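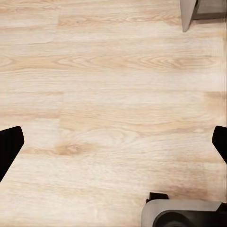 Fig. 1. Pale planks from directly above, with the grain and a couple of end joints showing.

Blond Wood Everywhere: Why Rentals Look the Way They Do
Leire Cordero, Ratree Wiriya and Aurelio Sepúlveda
Course supervisor: Catinca Coman
Submitted 14 February 2025

1. Where the question came from

All three of us moved in September, into different buildings with different landlords, and all three of us ended up walking on the same color. Aurelio's lease calls it "Nordic sand." Ratree's calls it "light oak (style)," and we spent a good part of our first meeting on those parentheses. We wanted to know who picks this stuff, and whether anyone who lives with it was ever asked.

2. What we did

We read nearly 3000 rental listings for the Matirero district and noted every word used for a floor. Then we interviewed tenants in 24 apartments and talked to Begoñe Herrero, who buys materials for the property firm Divden. She was patient with us, considering that Ratree's first question was "why."

3. What the listings say

Of the listings, 600 mentioned the floor at all. The favorite words were "bright," "natural" and "modern," often together, and often next to the word "compact." Dark floors got "character," a word that in the same listings was also used for pipes. Very few landlords said what the floor was made of. We had planned a chart of materials and had to drop it for lack of materials.

4. What the tenants say

Most tenants liked a pale floor on the day they saw the place and stopped noticing it within a month. The ones with dark-haired pets noticed it daily. Rugs came up in almost every interview, usually with a sigh and a price. 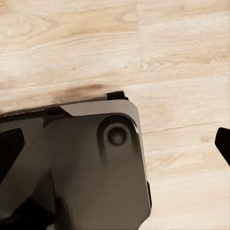

Does a light floor make a small room feel bigger?
According to our tenants it does for the first week, and after that the furniture wins.

Begoñe told us Divden orders one shade for every building so that a damaged plank can be swapped from stock. Taste did come into it once, years ago, when somebody chose the shade. She does not know who. Her own home has green tile.

5. Wood that people pick themselves

We also asked what wood the tenants had bought with their own money. The answers were chairs, shelves and, above all, cutting boards, and these ran a good deal darker than the floors. One tenant on Nnaji Street called her walnut board "the only brown thing I'm allowed."
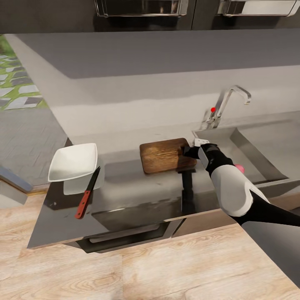

6. Problems with our method

Our sample is mostly people who answer the door to students. Leire also wrote "beige" in the notes for two weeks while Aurelio wrote "cream," and we had to go back through everything. If we did this again we would agree on a color card first and skip the listings that were posted twice.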